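The Barbier Coat
Posted Mar 19, 2025 -- Short fiction

The coat came back from the pressers with the left sleeve set wrong. Sandrine Huet saw it before the bag was all the way off. She hung it on the form, stood back by the window, and looked at it for a while with her hands in her apron pockets.

It was the last piece for the Plendari show, a long gray coat with a collar that stood up by itself. The wool was from Coltby and it had cost 80 a yard. There was no more of it. She had called the mill twice.
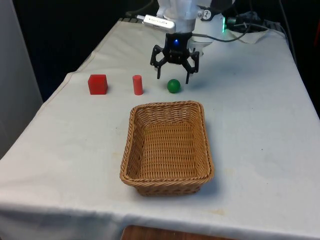 She took the sleeve off that night. It was slow work, because the thread matched the wool and she had to find each stitch with her fingernail. Downstairs the girls from Visto were still fitting the jersey dresses, and she could hear them laughing and the radio going. By the time they left she had the sleeve loose and lying across her knees.

The trouble was in the cap. Someone had steamed it too hard and the ease was gone, all of it, on one side. She could shrink the other side to match, but then both sleeves would be tight when the model lifted her arms. She could cut a new one, if she had the cloth.

She thought about the hem. Old Barbier used to leave a deep hem in everything, even in blouses. He had taught her to do it when she was 19 and she had complained about the weight. She turned the coat up and measured. There was enough for a gusset, a small one under each arm, if she pieced it.

In the morning she called the show office and told them the coat would be late.
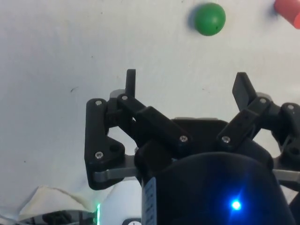 Late was no good, the office said, the coat was closing and there were 300 chairs set out, and could she not send it with a pin in it and fix it after? Sandrine said she could not. The office said it would have to speak to someone. She said that was fine and hung up -- she had the iron on.

The first gusset took her until lunch. The second went faster. She pressed them both over a rolled towel and let the wool rest before she touched it again.

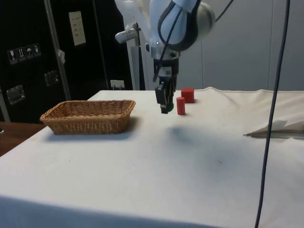

When the coat was ready she put it on herself. She was shorter than the model and the hem sat on her shoes, but the arms were what she wanted to know about. She lifted the right one, then the left. She reached out over the white cloth on a table, toward a pair of red wooden blocks, and the collar stayed where it was. She bent and straightened up. Nothing pulled.

A driver came for it at four. He signed the slip, number 1079, and carried the bag down the stairs over both arms. She told him to hang it in the van and he said he always did.

She did not go to the show. She swept up the gray threads and put the scraps in an envelope, and wrote Coltby on the front. Then she started on the order for May.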